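Gevum opens its locker hall in Hikport on September 11, 2022, and yes, I'm writing this one myself

HIKPORT

Share this: 42 shares | 1 comment

Hello everybody! The person who normally writes our press releases is on vacation, so you get me, Noémi Kozma. I run Gevum, the little swim and sauna club down by the old ferry dock, and I have news I've been sitting on since spring.

We have a new locker hall. It opens to members and day visitors at the same time, with no ribbon and only one speech (mine, short, I promise). There are 273 lockers in it, which is a big jump for anyone who remembers the two rows of dented metal doors we had before, half of which you had to close with your hip.

Some background for those of you who don't swim with us. Gevum has been in the same building from the start, and the building was never meant for swimming. It was a freight office. The pool went where the loading floor used to be, the sauna went into what I think was a tool room, and the changing area got whatever was left over, a long narrow hallway with a bend in the middle. On a busy evening you'd have people coming out of the showers on one side and people in winter coats on the other, everybody saying sorry to everybody. I've said sorry in that hallway more than anywhere else in my life.

So last year we asked members what they wanted fixed first. I was sure the answer would be the sauna, because I personally wanted a bigger sauna. We got 720 replies and the lockers won by a mile. Fine! You were right, and I'll get over it.

The new hall sits on the water side of the building, in the space that used to be the boat store. The design is by Erkance, a two-desk office here in town, and the building work was done by Gál, who also did our roof and who put up with a lot of phone calls from me. It's 1065 square feet, all on one level, with a wide door at each end so that you walk in dry from the lobby and walk out to the showers without ever meeting a coat. There are benches down the middle, hooks at two heights, and a row of family cubicles with doors that go all the way to the floor. We kept one of the big old windows from the boat store. It's frosted now up to head height, but above that you can see sky, and in the late afternoon the light gets right down to the far wall. I love that bit.

Now, the part I get asked about most at the front desk, the keys. We looked at card locks and code locks and a thing that works off your phone. Jenő Győri, our pool manager, tried all of them for a month on a test block, and what kept happening was that people forgot the code, or left the phone in the locker that the phone was supposed to open (I did this. Twice). So we're going with a plain key on a stretchy coil that you push up your wrist. You can swim in it, you can sit in the sauna with it as long as the metal part isn't against your skin, and if you lose it we have a spare behind the desk. Members who rent a locker by the year keep their key at home. Day visitors get theirs at check-in and hand it back on the way out.

A few practical things. The old hallway closes for good the evening before we open, so please empty your locker by then. Anything left behind goes into bags at the front desk and stays there for 7 days. Yearly renters have first pick of the new lockers, and sign-up started in August, so if you haven't put your name down yet please come by and do it. The price of a yearly locker stays what it was. Day lockers are included in your ticket, same as always. The pool itself stays open the whole time, except for the first morning, when the early lane session starts an hour late so we can get the floor mats down.

The one thing we haven't solved is hair dryers. The wiring on the water side could only take so many, and for now that means four, plus the two old ones in the lobby. Erkance is working on it. If you have long hair and a bus to catch, I'm sorry, and please bring a hat.

What happens to the old hallway? I'd like to turn it into a place to sit down with a cup of tea after a swim, with the bend as a sort of corner for kids. Jenő would like to store kickboards in it. We'll see who wins. If you've got an opinion, tell either of us, but tell me first.

Press are welcome on opening day any time from noon on. You don't need to register, just ask for me at the desk, and bring swimwear if you feel like it, the water's good. I can set up time with Jenő if you want to talk pool operations, and he can talk about pool operations for a very long time.

Contact: Noémi Kozma, Gevum, at the front desk in Hikport, every day during opening hours.

Related
Gevum sauna hours for fall
Roof work finished at the old freight office
Early lane swimming: how to book
Lost and found: what we keep and how long
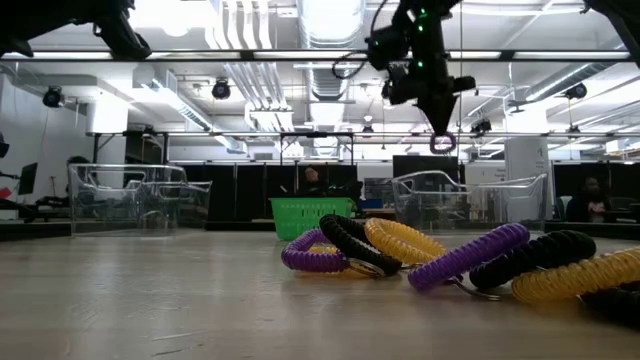
Very happy about the doors that go down to the floor, but please put at least one more dryer by the showers before it gets cold. And I vote tea over kickboards.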